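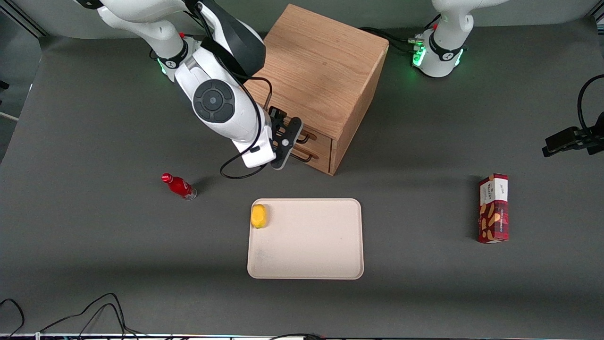
Two Weeks of Pulling Handles: A Talk with Jamshid Salehi

I first wrote to Jamshid Salehi in February because I'd seen his name in a thread about gripper fingers wearing out, and he was the only person in it who seemed to have kept a log. He wrote back in ten minutes and told me to come by the Derholm lab if I didn't mind sitting on a crate. I did not mind! (The crate was fine. The coffee was worse.)

Jamshid runs the bench tests at Derholm, a small outfit that puts two-arm setups together for other people's labs. When I got there he was in the middle of comparing two sets of fingers, one from Brellard and one from Ekinci, on the same arm with the same controller, and he was a bit grumpy about it.

"Everybody tests on blocks," he said before I'd taken my coat off. "You pick up a block, you put down a block, your number is great, you send the invoice. Then the customer asks it to open something and calls you."

So his test is opening something. It's a little wooden cabinet with dark metal pulls on it, and the arm has to come in, get its fingers on a pull, close, back off in a straight line, let go, and do it again with the other one. He ran 300 pulls with each set of fingers. There's some other stuff on the table too, a tray, a bottle, a box of snacks, and I asked whether any of that counted toward the score.

"No, no. That's for the cameras. If the table has only the cabinet on it, the cabinet is very easy to find, and I learn nothing about the camera."

I asked him what he'd expected going in, and he laughed and said he'd expected the Ekinci fingers to win easily. They're stiffer and they cost more, and he'd used an older version for a couple of years at his last job and liked them a lot. For picking things up he still likes them. On a handle he found the stiffness working against him, because if the arm comes in a hair off to one side, something has to give, and with those fingers it was usually the cabinet that gave. It slid. He'd come back from lunch and find it turned on the table and the arm politely closing on air.

"I put tape under it," he said. "Then I took the tape off again, because who has tape under their furniture?"

The Brellard set has some flex in the pads, and it would wrap onto the bar and sort of forgive the last little bit of error. Out of 300 pulls it missed 9. He wouldn't give me the Ekinci number for print until he'd redone the runs where the cabinet had moved, which I thought was fair of him, though I'll admit I tried twice more to get it.

What he kept coming back to, though, was the wrist camera. I had come to talk about fingers and I'd say half of what's in my notebook is about the camera. Derholm had been using one fixed camera looking at the table and nothing else, and Jamshid's colleague Valentin Vasseur had been after him for months to put a small one down at the gripper as well. Jamshid didn't want it. More cable, more weight, one more thing to calibrate in the morning.

"Valentin just mounted it," he told me. "I was out at a customer's. I came back and it was there."
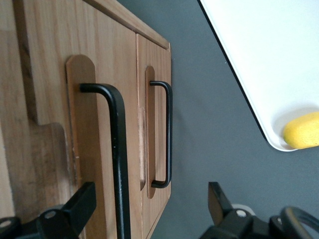 Valentin was across the room with headphones on and I honestly thought he couldn't hear us, but he took one side off and said, "Tell her about the angle."

The angle, then. From the fixed camera, the last bit of the approach is the hard part to see. The gripper comes down right in front of the thing it's supposed to be grabbing, and you're left guessing whether the bar is between the fingers or behind them. From the wrist you get both fingers and the bar in one view, and you know. Valentin had tilted the mount more steeply than the instructions suggest, so the world looks a little drunk on the monitor (everything leans), and it took me a good few minutes to work out which way was up. He says the arm doesn't care and people get used to it.

There's a price. Up close, whatever handle you're on gets huge and fills a lot of the picture, and anything past it is easy to lose. Valentin's answer is to keep both cameras and let the fixed one handle the getting there. Jamshid's answer was a noise I can't spell.

I asked whether the camera had changed the finger results at all, and here he got more interested. It had. A good share of what he'd been writing down as finger slips were really bad approaches, and he only knew that once he could look at the wrist view and see one finger already riding on the bar before it closed. He went back and relabeled 200 entries in the log by hand, over two evenings, with the radio on. "Some of those I had blamed on Ekinci for a week," he said. "I owe them a nicer email."

We talked about controllers for a bit as well. He'd swapped the Derholm one for a Bilen unit partway through an earlier round, and didn't recommend doing that, meaning the swapping partway. The Bilen gave him smoother starts, which he liked on the pull, and a menu system he described in words I'll leave out. He still hasn't picked. For this comparison he put everything back on the Derholm controller so he'd have one less thing to argue about.

And cables! I asked what he'd fix first if somebody handed him a free week, figuring he'd say force sensing or something fancy, and he said cable routing before I'd finished the question. The loop down by the wrist has to be long enough for the full turn and short enough that it doesn't hook on a pull on the way out. He's been adjusting it since the arms went in. You could see it bothered him more than any of the numbers.

Next up is a long run, 2000 pulls on the Brellard fingers only, to see how the pads hold up. He wants to do it with the cabinet at a different angle every so often, and Valentin wants to do it with two different cabinets, and they were still going back and forth about that when I packed up my things. Jamshid says he'll send me the log either way. I asked for the Ekinci number one more time on my way to the door and got the noise again.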